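README for the Florno living-room set
Kept by Mio Ogura, purchasing notes by Sohail Hayat

What this is

A small set of wrist-camera recordings of tidying work in furnished living rooms, plus the planning notes that grew up next to it. We put the two together after the third or fourth person asked what the data was "for." It is for deciding whether to spend money. Anyone who wants to train on it is welcome to, but the set was built to answer a buyer's question, and its shape shows that.

The buyer is Jenbridge, which manages furnished rentals and has been told by several vendors that a mobile arm with a two-finger gripper can take over the clearing-up between guests. Jenbridge asked Florno for a second opinion before the June budget. Nanami Okabe wrote the original request, and her wording is worth keeping: "I don't want a demo. I want to know what I'd be paying for in the second year."

Contents

episodes/ – recordings, one folder per attempt
stills/ – single images pulled from the wrist view
notes/ – operator remarks, typed up the same day
costs/ – the planning sheet, with one tab per option
CHANGES – what was relabeled and by whom

Every episode has a task label, a room label and an outcome. The outcome is one of 3 values: done, done with help, abandoned. Shota Yoshida argued for a finer scale and lost. A finer scale makes a prettier chart, but Jenbridge pays a person to come out for "done with help" just the same as for "abandoned," so we saw no use in slicing it thinner.

The rooms

The rooms are ordinary and full. Vendors like to quote success rates from a bare table with a colored block on it, and those rates say very little about a sitting room with patterned upholstery, throw pillows, a rug and a lined trash bin standing close to the table. If a quote you receive has no room photos behind it, ask for them before you ask about the price.

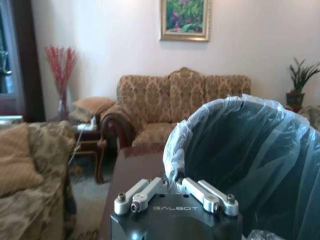 Does the purchase price of the arm tell you what to budget?
It covers the smaller part. Plan separately for mounting, spare fingertips, operator hours, floor checks and a support contract, and treat any quote that folds them into one figure as unfinished.

Options compared in costs/

Option A is to buy one unit outright from Dristton. The hardware line is clear and the rest is not. Setup is listed as "included," and we could not get anyone to say in writing what happens when a unit moves to a second apartment with a different layout.

Option B is to lease through Hoshino for 14 months. The monthly figure looks kind until you read the part about consumables. Fingertips count as consumables. So does the cable set, which surprised Sohail enough that he called to check.

Option C is to buy nothing this year and pay for better carts, better bins and 2 extra cleaning shifts. It was added at the request of Noboru Hattori, who thinks every automation plan should have to beat the boring choice on paper. I agree with him more each time I open the sheet.

We have left the actual prices out of the public copy. They were given to Jenbridge in confidence and they go stale fast in any case. The formulas are intact, so you can put in your own.

Task labels

reach_table
place_table
bin_drop
sofa_pillow
sofa_throw
other

The sofa labels were where the planning got harder. A table has one height and a hard edge. A sofa has soft cushions, and a pillow or a folded throw can be lying at any angle against fabric with much the same coloring. If your plan assumes one arm will do tables and sofas equally well, budget for the sofas as a separate job and see if the plan still stands up. Glossy tabletops get their own flag too (surface_reflective), which can be combined with any task label.

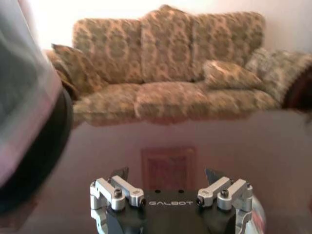

Wrist view across the dark tabletop toward the sofa, gripper open.

Blur

Images with motion blur have been kept. We were asked to drop them and did not, for the plain reason that a machine working in a home will be dealing with blur too. The field blur_any is set by hand and is true if any large part of the image is smeared. Two people set it, and they did not always agree. Disagreements are marked in CHANGES.

How not to use this set

Please don't quote an overall success rate from it. The attempts were not sampled evenly, easy tasks were repeated during operator training, and the rooms were chosen by who would let us in. A vendor has already asked to cite "the Florno benchmark" in a brochure. There is no Florno benchmark.

Please don't use it to compare brands of gripper either. It was never set up for that.

Questions we would put to a seller

Who pays for a visit when the unit stops on a Sunday?
How many operator hours per apartment are in the quote, and whose hours are they?
What is the smallest gap between furniture that the base can pass through with the arm folded?
Is there a price for spare fingertips in year 2, in writing?
Can we see 5 failures, picked by us?

The last one got the longest silences. Hoshino agreed to it in the end. Dristton offered a video call.

Status

Jenbridge has put off its decision and paid for a short trial under Option B, with a way out after 3 months. The notes folder will be updated if the trial produces any. Corrections to labels go to Mio, arguments about the cost sheet go to Sohail.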